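Packing a Kitchen, or How I Moved 2,000 Miles With One Broken Plate
Speaker notes, January 10, 2019. Slides are on the laptop, the handout is by the door.

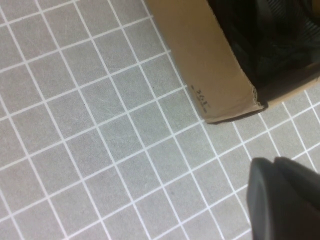
Fine, but why would you start with the kitchen, my neighbor wanted to know when I ran this past her, when it's the room you need right up to the last night? Good question, and I'm putting it first because somebody here is going to ask it anyway. My answer is that you start with the part of the kitchen you don't use. The fondue pot. The cake stand. The second-best glasses. You could pack all of that tonight and not miss a meal.

(Pause. Ask who has moved in the last couple of years. Wait for hands.)

OK, a little about me. I've moved four times as a grown-up, and the last one was the big one, 2,000 miles, in May, with a truck from Wasturo Moving and a lot of cold sandwiches. I am not a professional! I just got tired of unwrapping broken things. So everything tonight is from my own kitchen and my own mistakes.

Slide: What to get rid of
Go fast here, people know this part. Spices you can't smell anymore. Lids with no bottoms. The mugs. I had a whole shelf of mugs and I drink out of one. Tell the Skendau story: I hauled a Skendau bread machine through three houses and made bread in it once. Once! (If they laugh, tell them the bread was terrible.)

Slide: Boxes
Small boxes for kitchens. I know the big ones look like a bargain. A big box of plates weighs more than I can lift, and then it sits in the hall until somebody stronger comes over. I used 61 boxes on the last move, and the only one that split was a big one I'd filled with canned goods, which I deserved. Tape the bottom twice. Write on the side, never on the top, because the top disappears the minute you stack anything on it.

Grocery store boxes are fine for pots and pans. For glass I buy new ones. I got mine from Ponach Supply, 40 dollars for the bundle, and sold half of them afterward to a couple down the street.

Slide: Plates
(Do the demo now. Plates are in the blue bag. Bring paper!)
Plates go on edge, like records. I didn't believe this either. I always stacked them flat, and every time the bottom one cracked. Put crumpled paper on the floor of the box, wrap each plate, stand them up snug, then more crumpled paper over the top. Shake it a little. If you hear clinking, open it up and stuff in more paper. Let somebody from the audience do the shake test, people love the shake test.

The one I broke last time was flat, by the way. I ran out of room and slid it in on top. Own up to this before the Q and A.

Slide: Glasses and knives
Paper inside the glass first, then around it. Dish towels work too, and you have to move those anyway. Knives: roll them in a towel, tape the towel, write KNIVES on it in letters your kids could read from across the room. Don't skip the writing.

Slide: The last-night box
One pan, one pot, a sharp knife, a can opener, dish soap, the coffee. Ours rode up front in the car with us. I forgot the can opener two moves ago and ate crackers for supper, so now it's at the top of my list with a star by it.

Slide: Unpacking
Running long by now, probably, so cut this if it's past the 2 minute card. Line the shelves before anything goes up. Do the Doucet dishes first (that's my mother's pattern, hold up the saucer) and leave the gadgets boxed for a month. Whatever you haven't gone looking for by then, think hard about it.

Questions. Repeat each one for the back row. Handouts are on the chair by the door, and please leave me the blue bag.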